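The Hitesport Bus

By the time the bus got to Hitesport I had eaten both the sandwiches, read the back of my ticket eleven times and decided that I was going to be a completely different person from now on. I was twenty-three. You can decide that sort of thing on a bus at twenty-three, especially if it's a long bus.

I had 200 in notes in my left sock (my aunt's advice, and my aunt has never been robbed, so there you go) and the address of a man called Wellington Coutinho, who had known my father and who might or might not have a room. That was the whole plan. I'd said it out loud to my mother in the kitchen and it had sounded much better there.

Wellington Coutinho did have a room. He had it in the way some people have a cold. He opened the door in a vest and looked at my suitcase for a good long while, and then he said, "You're Teo's girl," and I said yes, and he said, "You've got his ears," and went back inside and left the door open. I stood there a bit. I didn't know if it was an invitation. In the end the rain decided it for me.

The room was over the shop. The shop was called Katsaros, though there hadn't been a Katsaros in it for longer than anyone could tell me, and it sold lamps, mostly, and fuses, and batteries, and once a week it sold eggs. I asked about the eggs. "People come for the eggs and remember they need a bulb," Wellington said. He never once, in all the time I lived there, sold anyone a bulb on egg day. I kept watch.

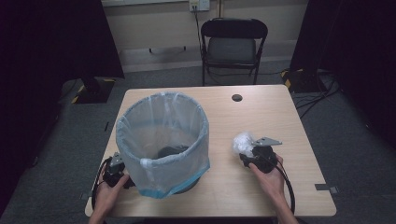 Anyway, the rent was 50 a week and I could have it for less if I minded the counter in the mornings, so I minded the counter in the mornings. I was terrible at it! I couldn't tell one fuse from another and I gave the wrong change to everybody, always in their favour, which made me very popular for a fortnight. Then Wellington went through the till one evening with his glasses on the end of his nose and moved me to sweeping.

It was while I was sweeping that I met Josué Queiroz. He came in with a radio under his arm, an old brown one with a cloth front, and he put it on the counter as if it was a sick cat.

"It only gets one station," he said.

"Which one?" I asked, because I was supposed to be sweeping and I wanted not to be.

"I don't know. They never say."

Well, you can't hear a thing like that and go on sweeping. We plugged it in behind the batteries. There was a hum first, then a crackle like somebody walking on dry leaves, and then a woman's voice, quite close, reading out a list. That was all it was. Flour, string, four candles, a letter for Ana. Blue thread. She had a lovely voice, low and a bit tired, and she read the list to the end and stopped, and there was a pause, and then she began on another.

Josué turned the dial all the way to the right and all the way back. Flour, string, said the woman. It didn't make the slightest difference.

"My grandmother left it to me," he said. "I thought you could fix it."

"Why would you want it fixed?" I said, and he looked at me properly for the first time, and I went red right up to my father's ears.

Wellington came through from the back with his tea. He listened for as long as it took the tea to stop steaming. I was watching his face, and I can't tell you what it did exactly, only that I'd never seen it do it before. "Leave it with me," he said to Josué. "Come back in July."

It was the beginning of May. Josué said that seemed rather a long time for a radio, and Wellington said it was rather a lot of radio.

So it lived on the shelf behind the counter, and we had it on in the evenings, low, after the shutter was down. I learnt the lists the way you learn songs. Some of them were shopping, you could tell that straight away, but some were names, and some were places, and one was all weather. Fog, fog, bright, rain after lunch, bright. I started writing them in the back of the order book, I don't know why. I think I thought somebody ought to.

And Josué kept coming in to see how it was getting on. He'd buy a battery each time out of politeness. He worked at the ferry office and smelled of rope and peppermints, and he had a way of standing with one foot on top of the other like a heron, which I tried hard not to find sweet. He must have had a drawer full of batteries by the end of the month. (He did. I've seen the drawer. We still haven't used them up.)

One night he stayed till past nine, and she read out a list neither of us had heard before. Two cups. The long coat. The key from under the step. Werudia, the early boat.

"Where's Werudia?" I said.

Josué frowned. He knew every boat out of Hitesport, it was his job to. "It's an island," he said, slowly. "It was. There's no boat now. My grandmother was from there."
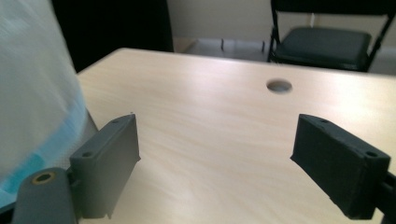
From the back room I heard Wellington put down his cup. He didn't come out. I could see his shadow on the floor, through the bead curtain, and the shadow wasn't moving at all.

"Did she ever talk about it?" I asked.

"She talked about leaving it. She said she'd waited on the quay for somebody and he'd missed the boat, and she'd had to decide very fast." He scratched his neck. "She married my grandfather the year after. They were happy, I think. They argued a lot about soup."

The radio had gone on to thread and buttons. I got up and made a great deal of noise with the kettle, and when I took Wellington his tea he was sitting on the edge of the camp bed with his shoes on, laced, at half past nine at night. There was a long grey coat over his knees. It had that smell that coats get.

"I was 5 minutes late," he said. "There was a dog in the road."

I didn't know what to say, so I sat down next to him, and we listened through the curtain. You'd think she'd have sounded cross, reading it all out, everything she'd packed and everything she'd told him to bring. She didn't. She only sounded like a person making sure.

He gave the radio back in July, as promised. He'd polished it and put a new plug on and he wouldn't take any money. Josué switched it on at the counter and we got football, a man selling carpets, two sorts of dance music and the shipping news, clear as anything.

"You fixed it," said Josué. He sounded so disappointed that I nearly laughed.

"I never touched the insides," said Wellington. He was wearing the coat, in that heat, and he had his hat in his hand. "Mind the shop for me, would you, the pair of you? It's egg day tomorrow."

He went off down the hill towards the harbour, not hurrying. I had the broom in my hand and I went on holding it. After a bit a woman came in wanting half a dozen eggs, a day early, and while I was explaining she looked up at the ceiling and said she might as well have a bulb.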